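搜索课程讲义 请输入关键词

体能训练入门 第五讲 装片、卸片与归位
阅读时间:约8分钟

上一讲说到热身,有同学课后问,为什么热身讲了整整一节课,杠铃还没碰到。这一讲就碰杠铃,不过先说清楚,今天仍然没有人要举起什么。我们讲的是举之前和举之后那些事:把片子从架上拿下来,装到杆上,练完再拿下来,放回去。听上去像搬运工培训,内容也确实差不多。

一、先认东西

杠铃由中间的杆身和两端的套筒组成。套筒比杆身粗,片子就挂在那一段上。套筒内侧有一圈凸缘,片子推到底会碰到它。外侧要上卡扣,卡扣有弹簧式的,有夹式的,也有旋紧式的,各家健身房不一样,同一家健身房里也常常凑不齐一对。凑不齐的时候去前台要,不要一边用弹簧、一边用决心。

杠铃片大致分两类:铁片和包胶片。铁片薄,声音大;包胶片外面有一层橡胶,落地客气些,但也别因此就扔。片面上多半印有重量,公斤和磅混放的场馆不少,拿之前看单位。Liew 教材第二章有个换算表,印得很小,建议抄一份大的。

片子中央的孔通常镶一圈金属,这一圈是跟套筒打交道的地方。孔径分大小两种规格,大孔片套在细杆上会晃,小孔片往粗套筒上套则根本进不去。每学期都有人在这一步上用力气解决问题,Bogdan Radu 老师管这叫“本课程最诚实的力量测试”。

二、从架上取片

片架分立式和卧式。立式的有几根横出来的短杆,片子挂在上面;卧式的像碗架,片子竖着插。不管哪种,规矩都是大的放低处,小的放高处。理由大家想一想就明白,想不明白的,去 Clomham 校区看看那个头重脚轻的架子,靠墙站着,墙上有印子。

取片动作要领:

站近。脚尖离架底座一拳左右,不要隔着一臂远去够。

双手。两只手分别握在片子相对的两侧边缘,手指扣住边,掌根贴住。有的片子面上开了把手孔,可以单手提,但初学阶段一律双手。

先脱离挂杆,再转身。片子中孔没有完全离开短杆之前,身体不要转。提前转身的结果是片子卡住而腰继续走。

靠身体。搬的时候片子贴近腹部,不要平举在前面端着走,那是端菜。

放低处的片子要蹲下去拿。这句话每年写在讲义里,每年有人弯腰拿,然后在下周的课上坐着听。

三、往杆上装

装片之前看一眼杆是不是居中。放在架上的杠铃,如果往一边偏,两头露出的长度不同,装上片子以后偏得更厉害。

左右交替装。先左一片,再右一片,然后回到左边。一边全部装完再去装另一边,杆在架子上可能翘起来,这件事发生得很快,声音也很大,全场都会回头看你。

重的在里,轻的在外。推到底,不留缝。片子的印字面朝里还是朝外,各派意见不一,Nallar 那本小册子为此写了3页,读完仍然没有结论。本课程要求两边一致即可。

如果杠铃放在地上,第一片最难装,因为套筒离地不高,大片推进去要蹭地。可以先在杆下垫一块小片,把套筒抬起来一点。记得事后把垫的那块也拿走,归位清点时总会发现它还躺在那里。

上卡扣。两边都上。只做一组也上。

四、卸片

顺序反过来,仍然左右交替。很多事故不在举的时候,在卸的时候:人累了,注意力已经到了更衣室,手还在这边一口气把同一侧的片子全拿掉。

抽片时人正对套筒末端,双手扶住片子两侧边缘,先松动,再平直地往外拉。片子离开套筒的一瞬间重量会全部落到手上,所以膝盖要先弯好,等重量来了再弯就晚了。拉出来之后片子自然会向身体这一侧倾,让它倾,顺势收近,不必较劲非要把它摆正。
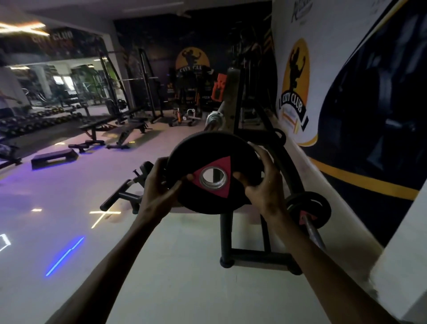 收近之后先停一下,站稳,确认路线再走。所谓路线,就是从杠铃到片架之间的那几步,请先用眼睛走一遍。地上有没有别人的水杯,旁边有没有人正在做动作,架子上该放的那个位置是不是空的。抱着片子走到架前才发现位置被占,这时候一般人会做出第三节课以来最坏的决定,就是随手往墙边一靠。

五、归位

片架上的位置,哪怕没有贴标签,也默认是有主的。同样大小的放一处,不要大片后面藏小片。藏在后面的小片,下一个人要先搬开前面的才能拿到,而下一个人很可能就是你,只是你不记得是自己放的。

挂上短杆时让中孔对准,先挂实,再松手。手指不要留在两片之间,这一条没有幽默的说法。

卡扣放回固定的地方,不要挂在杠铃上,更不要放进自己包里。Urkcombe 那边的训练室上学期一共买了5对卡扣,现在能找到2对,全班都表示没有见过。

杆子擦一下。毛巾在门口。

六、课后作业

1. 在本周训练中独立完成一次完整的取片、装片、卸片、归位。由同伴观察并签字,同伴请认真看,不要边看手机边签。

2. 写一段短文,描述你常去的场馆里片架如何摆放,哪里合理,哪里让人生气。字数不限,生气的部分一般写得比较长。

3. 预习下一讲:硬拉起始姿势。

作业周四上课前交,纸质。去年有人交了一段视频,视频里他把片子放错了架。

阅读 3,000 评论 2 分享 5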